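Checking the wrist cable and gripper before a chair-pushing run

Most setup guides for mobile pushing tasks spend their time on software. I don't trust them much. On our Tredside cell, more bad runs came from a cable or a loose bracket than from anything in the planner, and the fix was usually a hex key. This page covers one arm, one gripper and one job: pushing a rolling office chair up to a desk. If your cell does something else, some of it will carry over and some won't.

What you need

A hex key set, a torque driver, a soft cloth, painter's tape and a paint marker. The Gorkico maintenance sheet also asks for contact cleaner. I've used it and I've skipped it, and I couldn't tell the difference.

Step 1. Power down and wait

Stop the program, cut motor power and give it 3 minutes. The sheet says the brakes hold the arm as soon as power drops. Ours sags a little at the wrist first, so keep a hand under it.

Step 2. Check the mounting screws

Snug the screws between wrist and gripper in a cross pattern, to the value in your own manual. Don't borrow a number from a forum. Draw a paint line across each head and onto the flange. If a line is broken the next time you look, the screw has moved, whatever the log claims.

Step 3. Look at the cable

Follow the cable by hand from the wrist connector back to the first clamp. You're feeling for flat spots and stiff bends. Then move the wrist slowly through its full travel and watch the slack. Evangelista sells a spiral sleeve that is supposed to end cable wear. We put one on. It hid a nick for weeks, and I took it off again in November.

The connector should seat without force. If you have to lean on it, something is bent – stop and look at the pins.

Step 4. Clean the contact faces

Wipe the gripper faces with a dry cloth. Pushing on plastic and padding leaves a film, and the film changes how the gripper slides. Replace the pads when they look glazed. The catalog says 400 hours, a figure I have never seen anyone back up.

Step 5. Set the force limit low

Start at 22 newtons and go up in steps of 2. The Idia config tool offers an "auto" setting for this. It picked a limit that tipped our lighter chair, so I set it by hand. A chair on casters should start rolling well before the back begins to lean. If it leans first, your contact point is too high.

Step 6. Make contact and hold

Bring the gripper in at slow speed beside the left armrest and stop once it is pressed against the chair. Check that the cable still has slack at the wrist and isn't trapped between the housing and the armrest. Look at the casters too, and at any loose cables on the floor that the chair could roll into.

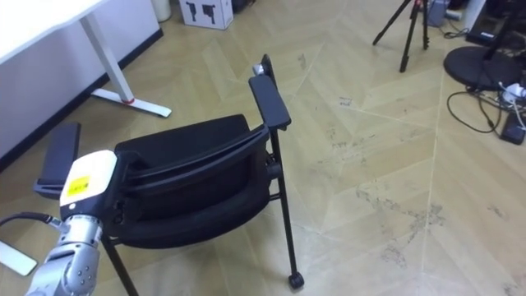 Step 7. Push a short distance

Tape a start mark under one caster and run a single short push. Put the chair back on the mark and run it again. Casters swivel, so the two end positions won't match, and any guide that promises they will was written with a box. What you want is a push that stays in contact the whole way with no jump in the force reading. If it jumps, go back to Step 2 before you touch the software.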